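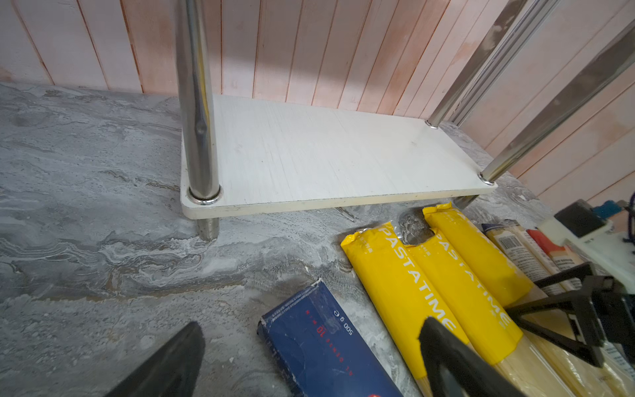
4.2 Where the favors were put

Wedding favors have a short and mostly undocumented life. Somebody chooses them, somebody else ties ribbon around them for most of an evening, and then they are set out to be taken home or forgotten. Our earlier sections dealt with the choosing and the ribbon. We turn now to the setting out, which the couples we interviewed described as a small decision and then talked about at length. A favor may wait at each place setting, or it may wait with its fellows on a separate surface, and the second arrangement tends to call for some furniture. A small two-tier rack on a marble-patterned counter, with pale pink planks behind it (Figure 1), is close to what several couples meant by "something simple." The shelf lifts things a short way off the counter, and planning forums treat this as a serious advantage. We wanted to know whether guests did too.

Figure 1. Small two-tier rack on a gray marble-patterned counter.

The receptions in our sample numbered 17, all held in or near Toledo, and between them they offered 1239 favors. At the end of the night 204 of these were still in the building. We had expected more, having ourselves abandoned a fair number of sugared almonds over the years. The count was made after the last dance and before the cleaning crew, a window that at one venue, the Urkusberg, closed while our research assistant was finding her coat. For that reception we used the figure supplied by the venue manager, who had no reason to flatter us.

Favors at place settings were left behind more often than favors on a separate surface. The obvious reading is that a guest who walks over to a table has already decided to want the thing, while a guest who finds it beside the bread plate has had it wished upon them. We like this reading and would urge some caution about it. Couples who used a separate surface also spent more on the favors, and a good candle will find its way into a handbag from almost anywhere.

Height made less difference than the forums promise. Favors on a raised shelf and favors laid flat beside it disappeared at much the same pace. What mattered more was the route. A display between the bar and the dance floor emptied early. One placed near the coat rack did well after 11 p.m. and not before. One placed behind the cake did badly until the cake was cut, at which point guests discovered it with real surprise, and two of them asked whether it was for sale.

We scored each display with the Hurkel sheet, a one-page form covering visibility, reach, and signage. The form works tolerably, although its signage items assume that guests read signs. "Please take one" was understood by nearly everyone as a lower bound. The more elaborate verses, of which we collected several, seemed to slow people down; guests stopped to read, smiled politely, and moved on without taking anything. One couple had ordered a rhyming sign from Skuter, a local stationer, and it was itself taken home by a guest. We coded this as a favor after some discussion.

Our interviews, 38 in all, were held within a month or so of each wedding, when memories were fresh and some thank-you cards were still unwritten. Atieno Mwakalinga conducted most of them and coded the transcripts. Couples regularly overestimated how many favors had been left, and were inclined to take it personally. "I could hear them not picking up the jam," said one bride, married in June. Her jam had in fact gone almost completely, a finding she asked us to send to her mother-in-law in writing.

The leftovers have their own story – most went to offices, where they lasted less than a morning – and we take them up in Section 4.3.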